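Cunau brings in licences for shops selling fireworks

Shops in the district of Cunau will need a licence to sell fireworks from October, after councillors voted in favour of new rules in May 2025.

The licence will cost £300 and last for one selling season. At the moment any shop with a fire certificate can put fireworks on its shelves, and the only limit is on how much it may store in the back.
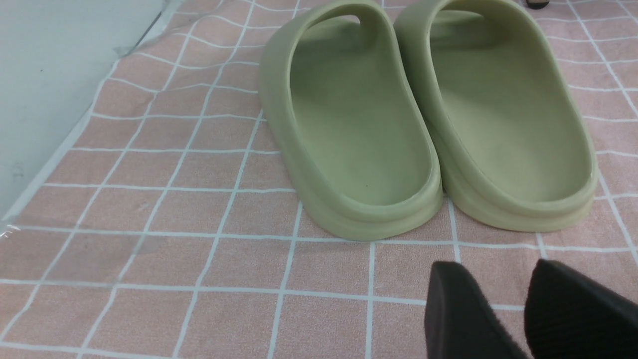

A pair of sage-green slides on a pink mat.

Under the new rules, sales will end at 8pm and fireworks must be kept behind a counter. Staff will have to ask for proof of age from anyone who looks under 25. A shop that breaks the rules can be fined £500 and may lose its licence for the rest of the season.

The vote followed a public survey which drew 1296 replies. Most people who answered wanted tighter controls, though fewer backed a complete ban on private displays. Noise late at night was the most common complaint, followed by fireworks let off in streets and car parks. 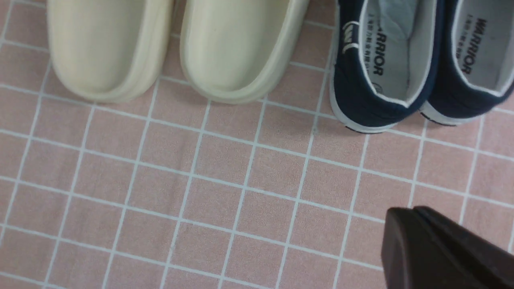

Councillor Xuelian Du, who put the plan forward, said the present system left too much to chance.

"We have had shops selling rockets next to the crisps until midnight," she said. "People can still have their bonfire party. They will just have to buy from somewhere that has been checked."

She said the money from licences would pay for inspections and nothing else.

The discount chain Cirkus, which has four branches in the district, opposed the change. It told the council that its stores already checked ages at the till, and that the fee would fall hardest on small shops selling only a few boxes a year. The company has yet to decide whether it will apply for all its branches.
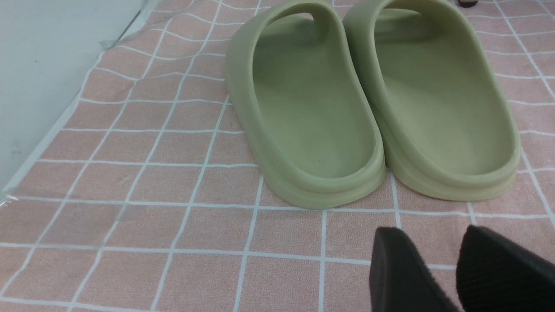
Heneck market left out

Market stalls are not covered. Traders at Heneck, where fireworks are sold from the week before Bonfire Night, come under a separate set of by-laws that will be looked at next year.

Xiong, a family hardware shop on Heneck high street, said it would pay for the licence but wanted the same rules for everybody.

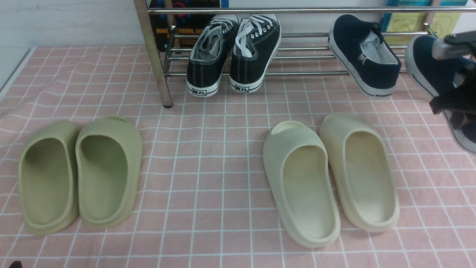 "We lock ours away as it is," a spokesman for the shop said. "The stall across the road has them out on a table, and it won't need to pay a penny."

Application forms will be on the council's website from the end of the summer. Shops that apply late will still be considered but cannot sell until an inspector has visited. Organised public displays are not affected.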